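Print this page | E-mail this thread

White sink in black counter – how do you wash up without marks?

petchrat_k wrote:
Hello all. In July we moved to a flat with a white basin, and already I see gray lines on the bottom. I think they come from the plates when I turn them. Should I buy a plastic bowl to put inside? I found the Zondell one, 6 liters, but it looks too small for dinner plates.

Witold Śliwiński wrote:
Do not buy the bowl. It takes half of the sink and you will hate it after one week. Hold the plate by the rim with one hand and work with the sponge in the other, so it does not slide. The gray lines are only metal from pots and cutlery. A soft cream cleaner takes them away.

novomau wrote:
I disagree with Witold. My basin is seven years old and the bottom is dull exactly where cream cleaner was used. I have a bowl and I am happy with it. Also a bowl saves water – I wash everything in one filling.

Witold Śliwiński wrote:
Dull from the green side of the sponge, I would think. I keep two sponges, one only for plates and one with the green pad, which stays on the counter until there is a burnt pot. Blue plate, yellow sponge, no bowl: 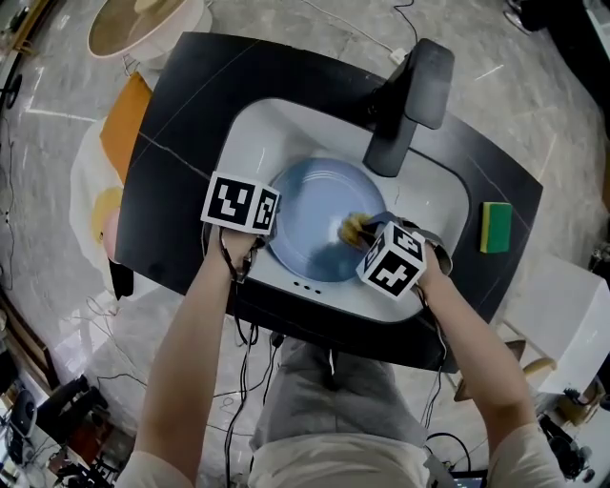 rarkon wrote:
But what do you do about the black counter? On mine every drop dries to a white spot, and this bothers me much more than the basin.

petchrat_k wrote:
Same with me, our water is very hard. I wipe with vinegar and water, but the next morning the spots are back.

novomau wrote:
Please be careful with vinegar if the counter is stone. A dry cloth directly after washing is enough. And I still say buy the bowl.

Print this page | E-mail this thread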